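Chapter 9
Buying a Kitchen, Renting a Bedroom: Simulated Task Packs and How to Judge Them
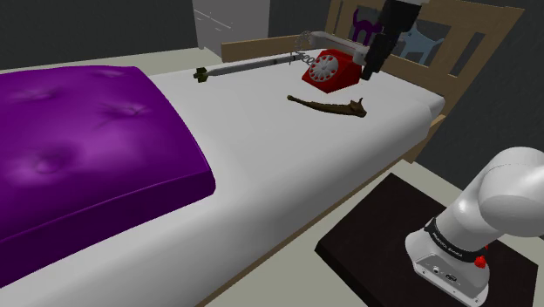
Task packs are my favorite thing to teach in this whole course, and I have been waiting eight chapters to get to them! A task pack is a ready-made bundle of rooms, furniture, objects and scoring rules that you load into a physics simulator, so that your arm has somewhere to work on the very first afternoon. The one we will take apart in this chapter is the Sedthorpe Household Pack, sold by Partanen, and its bedroom set is a good place to begin. The objects on the mattress are a wonderfully mixed bunch. A red rotary telephone with a coiled cord shares the bed with a curved brown horn-like thing and a long, finned shape that could pass for a missile, and the gripper has come down just to the right of the phone. Ask yourself which of those you would want to grasp first, and where you would put the fingers. Keep your answer, because you will need it in Exercise 9.2.

What you get for your money

Sedthorpe ships with 44 room layouts and 957 objects. Those are big numbers, and students tend to stop reading there. Please keep going! An object in a task pack is really two objects living in the same place. One is the visual mesh, the part that gets drawn on your screen. The other is the collision mesh, the part the physics engine pushes against, and it is nearly always simpler. A telephone handset may look like a slim bar with open air beneath it, while the collision mesh fills in that air with a solid block. Your gripper will then stop short, or bounce, and you will spend a happy evening blaming your controller. (I have done this more than once.)

So the first question to put to any pack is how its collision meshes were made. Partanen lets you display them in wire form over the drawn objects, and we will use that view all through the chapter. The competing product, Cisik, has richer materials and much nicer lighting, but its collision view is buried in a separate tool and does not show hollow parts well. For teaching, I would take the first over the second every time. For training a vision model, I might go the other way, and Section 9.4 explains how to weigh that choice.

Odd objects are good objects

New users sometimes ask why a household pack holds so many things they would never find in their own house. Vitória Macedo, who built the grasp tests used in this book, likes to start her classes with the strangest items she can load. A policy trained only on mugs and boxes learns a handful of habits and leans on them hard. Give it a shape that tapers at one end and thickens at the other, and those habits get a real test. The center of mass is no longer where the eye wants it to be. Parallel faces are hard to find. This is where the fun starts, and it is where a pack with a wide object library earns its price.

Soft goods are another matter. Cushions and mattresses in Sedthorpe are rigid by default. A wrinkle or a tufted dimple on the surface tells you about the artwork and nothing about how that surface will give under load. You can switch on soft contact for a single item – it slows the simulation quite a bit – and I suggest leaving it off until Section 9.5.

The service side

The license also covers Kusgate, a hosted service that runs your tasks in batches and sends back scores and logs. My own trial used 21 tasks, and the logs were a pleasure to read: plain text, sensible names, every failed grasp marked with its contact forces. My one real complaint is the scoring. A task counts as done when the object reaches the goal region, even if the arm has knocked three other things on the way. You can write your own rule to catch that, and in Exercise 9.6 you will.

Before you go on

Load the bedroom set and turn on the collision view. Pick any two objects and sketch, on paper, where the drawn shape and the collision shape disagree. Bring the sketch with you to Section 9.1, which opens with the handset problem.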